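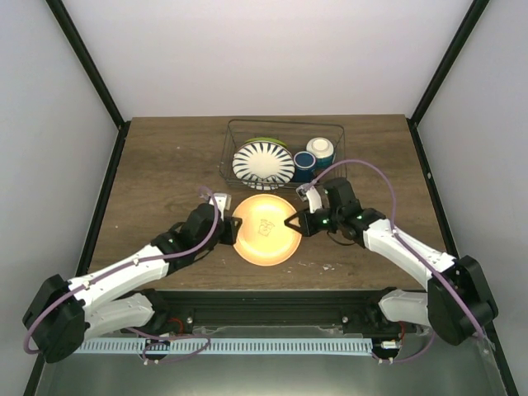
About Trirkik

Trirkik is a small company for home storage and kitchen furniture. We started in Gunisholm with one workshop and 7 people, and today we are 50. Our customers live mostly in apartments, so we think first about narrow kitchens and short walls.

We have two collections. Zirkis is shelves and wall cabinets, and Torvik is tables and benches for eating. All parts can be ordered again later, also single hinges and legs - please keep the number from your order paper.

Last year we delivered 1,795 orders. From these, 1,737 arrived on the day we promised, and we are working on the others.

The showroom is open Tuesday to Saturday. In June we close one week for inventory. You are welcome to bring your floor plan, and we will measure together with you.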